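Why are some buttons shaped like mushrooms?

Kideo Explains: Things You Press

Have you ever pressed a button just because it was there? Me too. I once pressed every single one in a lift (I was seven, and I was in a LOT of trouble with the grown-ups who wanted the ground floor). I still love buttons, so when you lot sent in 31 questions about switches after our piece on doorbells, I was thrilled! Let's get stuck in.

What does a button really do?

Electricity likes to travel in a loop. We call that loop a circuit. If there's a gap anywhere in the loop, the electricity can't get across and everything stops. A push button is a way of opening and closing a gap with your finger.

Think of a drawbridge over a moat. Bridge down, and the knights can march across. Bridge up, and they're stuck. When you push some buttons the bridge comes down and the electricity gets going. With other buttons it's the opposite, and pushing them pulls the bridge up. Both sorts are useful, and I'll come back to the second sort in a minute because it's my favourite.

Big buttons for big jobs

The buttons on your TV remote are tiny and squishy. The ones in factories, on conveyor belts and on big saws have to be much tougher. People press them with gloves on, or with an elbow, or in a hurry. They get dust on them, and oil, and sometimes somebody's lunch. A good one might be pressed 300 times in a single day!

So they're built in chunks that fit together. At the front there's the cap, the bit you push. Around it there's often a metal ring to hold everything neat and tight. And tucked away at the back, where you don't normally see it, is the part called the contact block.
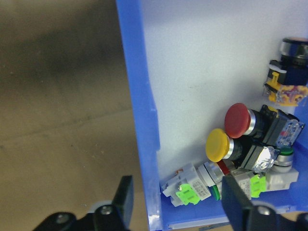 The contact block is where the drawbridge lives. Inside it are little pieces of metal, plus a spring. Push the cap and the metal pieces move together or apart. Let go and the spring shoves everything back to where it started. On a machine the contact block is hidden behind a panel, so most people go their whole lives without meeting one, which I think is a bit sad. Next time a grown-up is throwing out a broken lamp or an old radio, ask if they'll show you the switch inside. (Unplugged, please, and with the grown-up there. Never open anything that's plugged in, and that includes the toaster.)

So why the mushroom?

Right, the big question. A button with a wide, rounded top is called a mushroom-head button, and yes, that's its proper name! It's wide so that you can whack it with your whole hand without having to aim.

Imagine you're next to a machine and something goes wrong. You don't want to hunt for a little dot and poke it with one finger. You want to go THUMP and have everything stop. That's what an emergency stop is for, and those are nearly always red mushrooms. They're the second sort of button from earlier, the sort that pulls the drawbridge up. Lots of them stay down after you've thumped them, too, and have to be twisted or pulled before the machine can start again.

The other shape to know is the flush button. Flush means flat, level with the ring around it. It's harder to press by accident if you lean on it or brush past with your sleeve. That's very handy for a button that makes something START.

What do the colours mean?

Red usually means stop. Green usually means start or go, just like traffic lights. Yellow often means "something isn't quite right here", and black can be used for all sorts of ordinary jobs. Not every machine follows the same pattern, so people who work with them learn their own machine first.

Where do you keep them all? 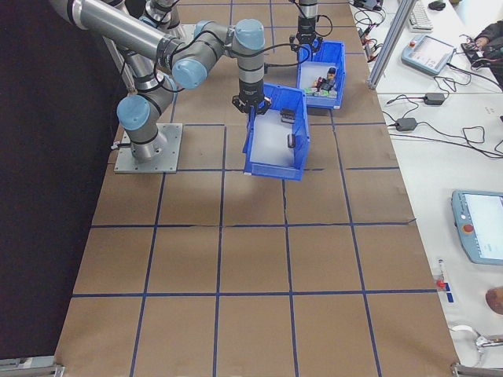

Anyone who mends machines ends up with loads of small bits, and small bits love to disappear. Under the bench, mostly. I know somebody with roughly 1,000 spare parts in one shed, and the only reason it works is bins. An open-front bin is low on one side, so your hand can go straight in, and you can see what's inside without tipping it all out on the floor.

You can try this at home with your own treasures. Take a cereal box, lay it down, and cut a dip in one of the narrow sides. Do one box for wheels, one for bricks and one for mystery bits. I've got a mystery bits box and it's by far the fullest.
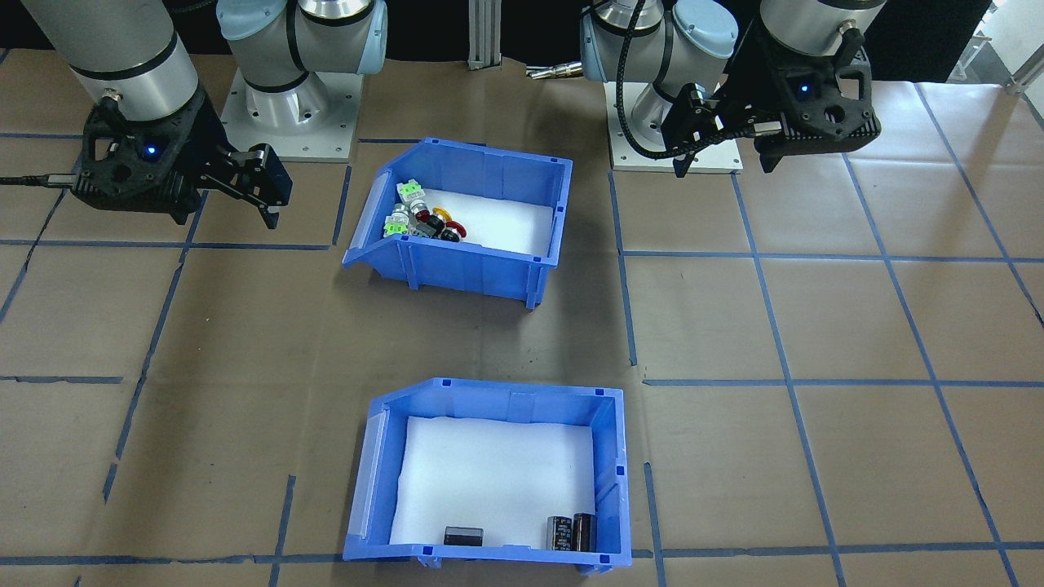
Blue open-front bins on a table covered in brown paper, with tape marking out the squares.

Your turn!

Go on a button hunt this Friday. Start in the kitchen, then try the bathroom, then your bedroom. Draw each one you find and write down whether it springs back or stays put. Light switches count. So do doorbells. Mushrooms from the fridge do not, sorry.

My own hunt got to 70, and then I remembered the piano keys and had an argument with myself about whether they're buttons. What do you think?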